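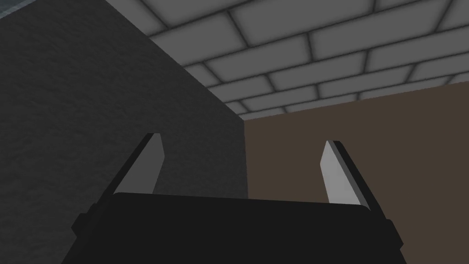

Dark charcoal, gray brick pattern and plain brown meeting at an inside corner. Computer rendering.

Tillance to Move Tile and Paint Business to Larger Space in Coltdale

COLTDALE – Tillance, a supplier of wall tile, grout and interior paint, will open a new showroom and warehouse at 719 Flumbridge Road in February. The company is leaving the Rivadeneira Building, its home for the past 13 years.

The new site puts the showroom and the stockroom under one roof. Customers currently choose tile at one address and pick it up at another, a drive of 2 miles.

"People would pay for their order and then have to get back in the car," said Baltasar Henríquez, owner of Tillance. "We lost sales over it. I was glad to sign the lease."

The showroom will carry some 100 tile lines, with full-size sample boards that can be borrowed overnight. Grout will be shown dry on finished boards, next to the tile it is meant for. Paint mixing will move to a separate counter near the rear entrance, with its own parking spaces for contractors.

Tillance will also start a planning service for kitchens, bathrooms and utility rooms. Customers bring in room measurements and leave with a material list and a written price. The service is free with an order, and appointments can be made at the front desk or by phone.

Fermín Medina, who has run the paint counter at the old location, will manage the new store. He said the most common question from homeowners is how dark to go with grout on a light wall. Staff will be able to lay out several shades side by side before anything is ordered.

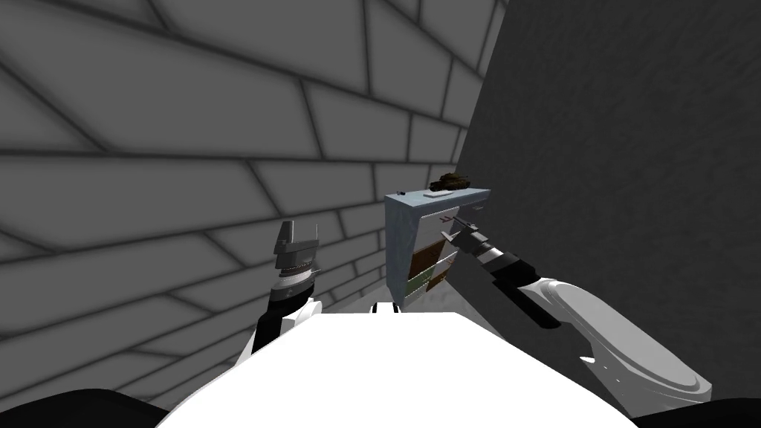 Opening Hours and Existing Orders

The store will open at 7 a.m. for trade customers and 9 a.m. for the public. Orders placed at the Rivadeneira Building before the move will be filled from the new warehouse at the quoted price. Store credit and trade accounts carry over with no change in terms.

Contact

Baltasar Henríquez, Tillance, 719 Flumbridge Road, Coltdale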